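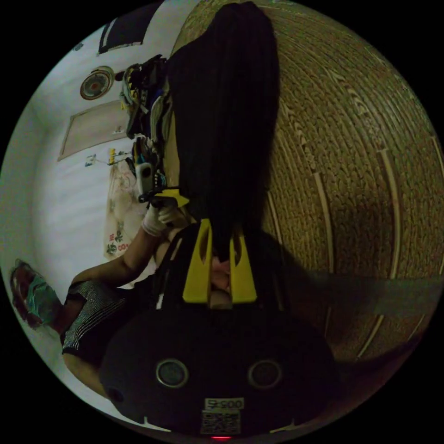
Can I fold dark clothes and bags on the floor if I haven't got a big enough table?

The floor is a perfectly good place to fold, provided it has been swept or hoovered first and you have something flat under you. Dark cloth picks up every bit of fluff going, so give the floor a proper clean and let the dust settle for a few minutes before you lay anything down.

Home Skills, Handout 8: Soft Black Things

Welcome back, everyone, and thank you for bringing in so many bags of oddments last time (I did ask for a few bits and pieces and you took me at my word, which was lovely). We spent September on shirts, towels and bedding, and I promised we would come round to the pile most of us have in the bottom of a cupboard: cloth bags, leggings, scarves, aprons, gym things, nearly all of it black and none of it keen to stay folded.

The trouble with black is that you can't easily see what you have got. Seams vanish, the inside looks much like the outside, and a pair of leggings and the lining of an old bag can pass for one another on a dull afternoon. So work near a window or under a good lamp, and use your fingers as much as your eyes. Run a thumb along the edges until you find a hem or a seam, and start from there.

What goes underneath makes more difference than you might think. Pale or patterned floor coverings are a real help, as a dark edge stands out against them and you can tell at a glance whether your fold is straight. A woven mat with lines running through it is better still, and you can set the long side of the cloth against one of the lines and follow it along. If all you have is a dark rug, put an old pillowcase down first.

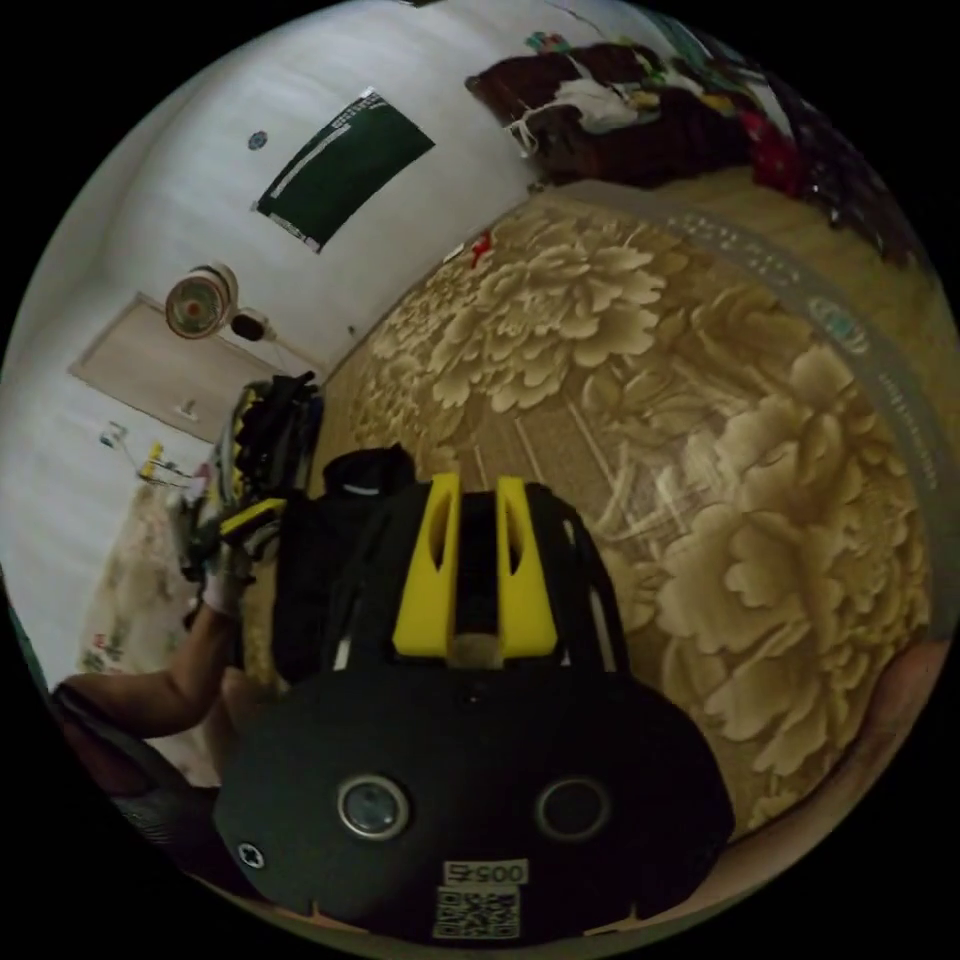 Kirsten Li

A patterned carpet has its own small pleasures, and big flowers in cream and brown show up a black bag beautifully, even one with only a thin white stripe to its name. Do use any stripe or trim you find. It gives you a top edge to work from, and if you always put it on the outside of the last fold you will be able to pick that piece out of the drawer later on.

Sorting before folding

Please don't skip this, however much you want to get on. Make one heap for things you wear and another for things you carry other things in. Empty every pocket (Jaxon Ross found a bus ticket and most of a biscuit in his, and he was sure he had checked!). Anything with a strap goes to one side for the moment.

Straps first. Lay the bag face down, bring the strap in over the body of the bag and smooth it flat, then fold the sides in over it so that it is held. If the strap is padded, leave it lying along the length and don't try to double it, or you will end up with a lump in the middle that spoils everything stacked on top.

The long fold

Lay the cloth out and smooth it from the middle towards the edges with the flat of your hand. Fold one long side in, then the other, until you have a strip of about a third the width you started with. Press down the length of it. Pick it up by one end and see how it behaves. Thick cloth will generally hold its shape, whereas thin jersey flops and opens out, and wants rolling from here instead.

Look at the two ends before you go any further. One nearly always comes out wider than the other, and a corner likes to turn itself over when your back is turned. Put the strip down, open that corner, smooth it and fold it in again.
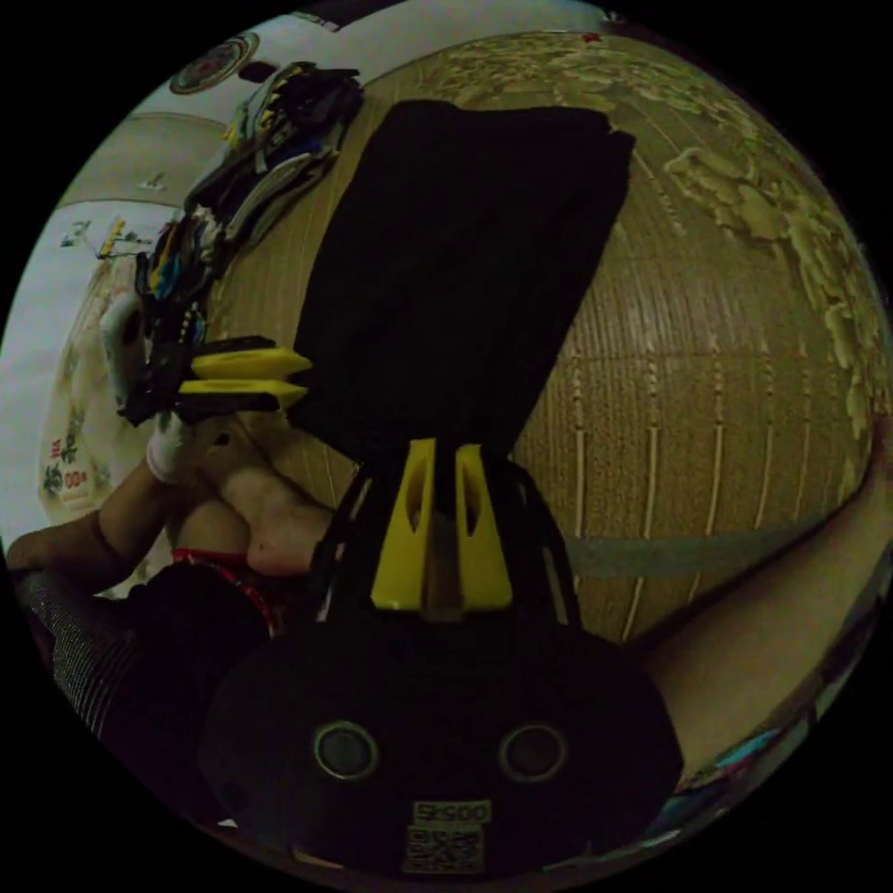

Kirsten Li
Course Tutor, Lapointe Adult Learning

A thick piece of black cloth folded into a long rectangle will tell you a good deal about your folding if you hold it by the end. Where you pinch it, it narrows, and the far end looks wider than it did on the floor, so judge your edges lying down. If the top corner has gone over, as it has on this one, lay the strip back on the mat and put it right before you bring the ends together.

From the long strip you then have two choices. For a shelf, fold it in half and in half again. For a drawer, roll it fairly firmly from the narrower end and stand it upright with its neighbours.

To practise at home

Choose one drawer or one shelf, please, and leave the rest of the house alone. Sort it, fold it, and have a look at it again a week later to see which pieces have come undone. Make a note of those and bring them with you, along with a pillowcase and a lint roller if you have one.

We are in Room 295 next time, up the stairs by the library. The kettle is coming too.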